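Pravari Community Boards > Home and Garden > Sheds and Workshops
Topic: Corrugated lining for a shed, worth it?

erness_mick
Getting quotes to line the inside of my shed. Sustisier want $573 for corrugated sheet, delivered. The bloke on the phone said it "never needs touching again". I've heard that before. Has anyone lived with it for more than one winter?

tealeaf20
We put it up in June. Looks good, but I wouldn't believe the bit about never touching it. Dust sits in every groove and you can't hang a shelf without hunting for the high spots.

Marcelino Marín
Disagree with tealeaf. Mine has been up 15 years and I've wiped it down maybe twice. Buy the proper screws with the rubber washers and leave it alone.

tealeaf20
Twice in 15 years isn't a cleaning routine, mate — it's a confession.

gumboot_gail
I'd do a mix. Corrugated on the sides where things get knocked, flat white panel across the back so you get some light bouncing around. Same idea on a smaller scale:
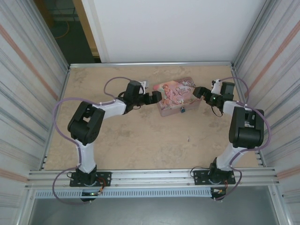
Reply #6, posted 26th July
erness_mick
Not sold on the white. It'll be grey by Christmas. And does flat panel really come out cheaper, or does it just look cheaper until you add the trim? Sustisier went very quiet when I asked about trim.

gumboot_gail
Trim was extra for me too. I got 11 lengths from Akyol and still had to go back. White does mark, but I can find a dropped screw now, so I'll live with it.

Marcelino Marín
Get the trim price in writing. And ask what colour "white" means, they have four.

erness_mick
Will ask. Not holding my breath.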